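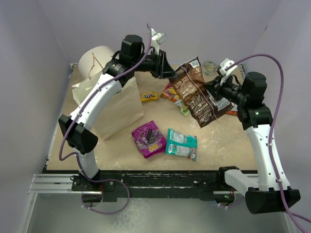

# Teaching Two Arms to Pack Snacks

For our spring project at Plalleck, we set out to show a pair of arms how to pack a paper bag by remote control. I drove both sides myself, and I have to say it was more fun than any homework I've had -- and much harder on the shoulders! Big bags like the brown "LESS WASTE" one took the most patience.

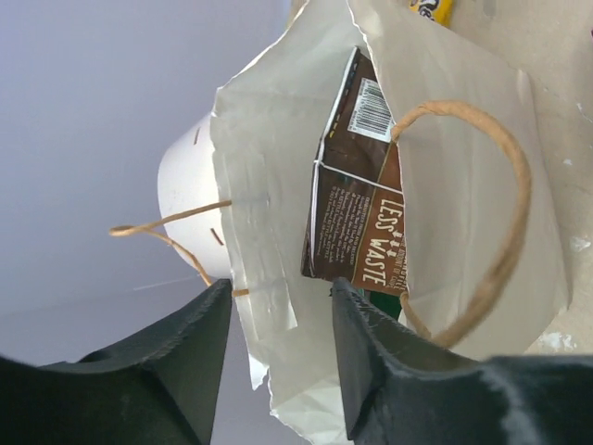

## What the wrist view taught me

With the twisted handles and the crumpled opening this close, I could finally plan where the fingers should go. I recorded 230 runs, and I'd love to reach 900 before next February.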